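북부 해협서 해군 합동훈련 시작… 함정 19척 참가

2024-01-04

스켓스테드(Skedstead) 해군기지 소속 함정들이 4일 오전 북부 해협 훈련 구역에 진입했다. 보딘(Bodin)에서 출항한 함정까지 모두 19척. 병력은 2914명으로 집계됐다.

해군은 "계획된 정례 훈련"이라는 입장. 이번 훈련은 대잠전과 기뢰 대응, 야간 해상 보급 순으로 진행된다. 실탄 사격은 마지막 단계에서만 실시할 예정이다.

훈련 지휘를 맡은 코널 킨 준장은 출항 직전 취재진과 만나 "특정 국가를 겨냥한 것은 아니다"라고 말했다. 일정 단축 가능성을 묻는 질문엔 답하지 않았다.

인접국 운다드(Undard)는 즉각 반발. 외무부 대변인 명의 성명에서 "해협의 긴장을 높이는 행위"라며 훈련 구역 축소를 요구했다. 운다드 초계기가 구역 외곽을 비행한 사실도 확인됐다. 양측 교신 내용은 공개되지 않았다.

어민들 불만도 크다. 훈련 기간 조업이 금지되는 어선은 71척, 통제 해역은 600㎢ 넘는다. 보딘 어업조합의 말라키 코글런 조합장은 통보가 너무 늦었다고 했다. "출항 이틀 전에 팩스 한 장 왔어요. 미끼랑 얼음 다 사놨는데 그걸 어쩌라는 겁니까."

조합은 보상 기준을 다시 정해 달라는 공문을 국방부에 보낸 상태다. 국방부 관계자는 "검토 중"이라고만 밝혔다. 지난 5월 훈련 때 신청된 보상금 중 일부는 아직 지급되지 안았다.

민간 여객선은 정상 운항한다. 다만 피카르(Fikar)섬 노선은 우회 항로를 이용해 소요 시간이 늘어난다. 선사 측은 예약 승객에게 문자로 안내했다고 설명했다. 화물선은 관제소에 사전 통보한 뒤 통과할 수 있다.

해군은 훈련 구역 좌표를 항행 경보로 고시했으며, 기상이 나빠지면 야간 보급 훈련부터 취소하기로 했다. 현지 해상엔 풍랑 예비특보가 내려져 있다.

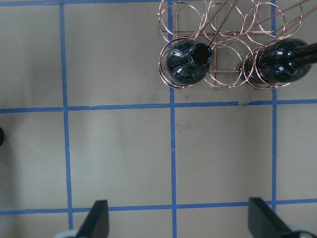

파란 테이프로 구획을 나눈 작업대 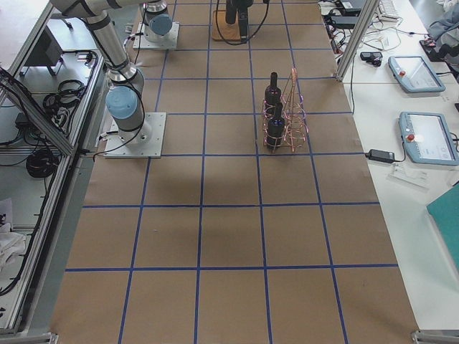

운다드 의회, 긴급 현안 질의 열기로

운다드 의회 국방위원회가 이번 훈련과 관련해 긴급 현안 질의를 연다. 외무·국방 두 장관 모두 출석 대상. 야당은 초계기 비행을 누가 승인했는지 따지겠다는 방침이다. 정부는 비행 경로 자료 제출 여부를 아직 정하지 않은것으로 알려졌다. 질의는 비공개로 전환될 수도 있다.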